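Learning to bake rye bread the slow way

30 Aug 2018
Reading time: 3 minutes
Print this page | E-mail this to a friend

I have finally done it. After most of August with flour in my eyebrows, I've made a rye loaf I would happily serve to somebody I'm not related to!

Regular readers will know that my rye has been a sorry business. Bricks, mostly. One of them went out for the birds and was still on the lawn the next morning, looking exactly as it had when I put it there. I'd tried three recipes from three books and was ready to go back to white tin loaves for good. Then I got talking to Osvaldo Rinaldi at the Clallevholm market, where he has the bread stall by the steps, and he asked me how long I was leaving the starter. Overnight, I said. He laughed so much he had to put his tongs down.

His answer was to feed it twice a day for 6 days before going anywhere near a bowl of dough, and to use rye flour for every feed (I'd been using whatever was open). He also sold me a bag of Drorkska, the dark, coarse flour he uses himself, which smells of hay and a bit of cocoa. I can't get enough of it. I've been putting a spoonful in pancakes and I may well try it in shortbread next.

So that was the first week: flour, water, stir, lid on, go to work. By the fourth day it had gone very sour and rather flat and I nearly threw it out. By the sixth it was pushing at the lid and smelled of apples, and I was ringing my sister to tell her so. She was very kind about it. 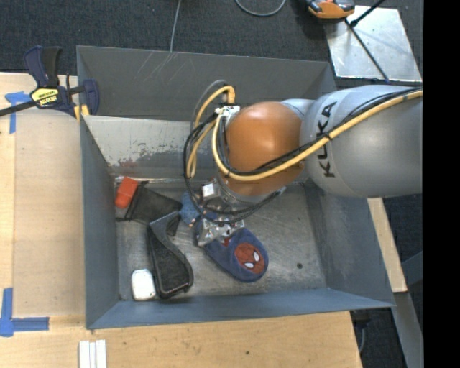
The dough, if you can call it that

Forget everything you know about kneading. Rye dough is more like wet cement, and the more you fight it the more of it ends up on your sleeves. I mix mine with a wooden spoon, wet my hands, scoop it into the tin and smooth the top with the back of the spoon. That's it! Five minutes, and most of those are spent looking for the salt.

I put 100 grams of starter into a small loaf, with a spoonful of black treacle and some caraway seeds. You can leave the caraway out if you have a household like mine, where opinions are divided – I do one loaf with and one without, and mark the plain one with a slash across the top so there are no rows at breakfast.

Then it sits. In my kitchen it wants around 40 minutes longer than any book says, which I blame on the north-facing window. I look for little pinholes on the surface and then it goes straight into a very hot oven, turned down after a quarter of an hour.

The tin matters more than I thought

My mother's old De Luca tin, bought in 1975 and black as a boot, bakes a far better crust than the shiny new one I was so pleased with at Christmas. Same dough, same shelf, and the old tin wins every time. The new one has been put on cake duty.

And please wait before cutting it. I know. I stood over the first good one with the bread knife in my hand and gave in while it was still warm, and the middle gummed up the blade. The next loaf I wrapped in a tea towel and left until the following day, and it sliced like a dream, thin enough for smoked fish and a bit of dill. We ate half of it standing up.

Next I want to have a go at the Priltumow loaf, the one with soaked old bread mixed back into the dough. Osvaldo says it keeps for a fortnight and is better on the fifth day than the first. He has promised to write the method down for me, in return for a jar of my plum jam, so I'd better get the plums picked before the wasps have the lot. If any of you have made it, do tell me how long you soak the crusts for.

Print this page | E-mail this to a friend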